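Jastance: Repairing a House of 44 Rooms

October 15, 2019

Zoriana Marchuk has spent most of her working life on the roofs and upper floors of large houses. Since July she has been the architect in charge of repairs at Jastance, a stone manor with 44 rooms, a service wing from the 1840s and a roof that had been patched in four different materials. The estate covers 500 acres, most of it let as pasture. The present owners bought the house with the intention of living in the east side and leaving the rest dry and sound until money allowed more.

Marchuk began with the roof. The survey recorded 2156 square feet of lead in the valleys and gutters, much of it laid in bays that were too long. "Lead moves with temperature," she says. "If a bay is over length it buckles, and after enough summers it splits along the fold. These had been soldered three or four times, and solder makes a stiff line that cracks next to itself."

The new bays are shorter, with a step between each pair. To get the fall for the extra steps, the carpenters raised the gutter boards at the high end by five inches, which meant cutting back the feet of eleven rafters and bolting on new oak. Caradog Rosser, who runs the carpentry for the contractor, Dogar, would have preferred to replace the rafters whole. "It's quicker and the joint is one less thing to inspect," he says. "But the old timber was good above the wall plate, and the conservation officer wanted it kept. So we scarfed them."

Slates were lifted, sorted by length and stacked on the scaffold. The shortfall came to 4000, and these were bought from a barn being taken down in the next county. Marchuk placed them on the north slopes, where the color difference is hard to see from the drive.

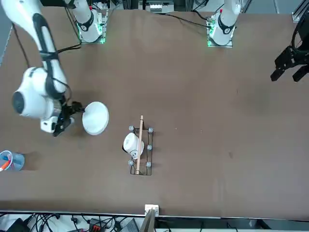 The kitchen is the room where Marchuk and the owners disagreed longest. The original is in the service wing, 90 feet from the dining room, with a stone floor and a ceiling high enough to carry off the heat of two ranges. The owners wanted to cook next to where they eat. Marchuk's first plan put a kitchen in the old morning room, but the drain run would have crossed a vaulted cellar. Her second used the butler's pantry, which already had a waste pipe and an outside wall. It is small, and she settled the shelving by the dishes it had to hold. "A round white plate with a raised rim takes more height in a stack than a flat one," she says. "I asked for one of theirs and drew the shelves from it." The pantry cupboards stay, with their original doors and a new back panel vented to the passage.

Heating is still undecided. A proposal from the engineers, Olta, would put a single boiler in the former laundry and run pipes under the passage floor. Marchuk accepts the boiler position but wants the pipes in the existing bell-wire chases wherever the diameter allows. "Lifting flagstones is easy - putting them back level is not," she says. Rosser has opened two trial lengths of chase and found one blocked by brick rubble.

The window repairs are being done at Naltiseo, a joinery shop that takes the sashes in batches of six. Decayed bottom rails are cut out and replaced in the same section, and the old glass is put back where it survives. The south front is finished. The stair window, with its curved head, will go last, after the scaffold on that side comes down to the second lift.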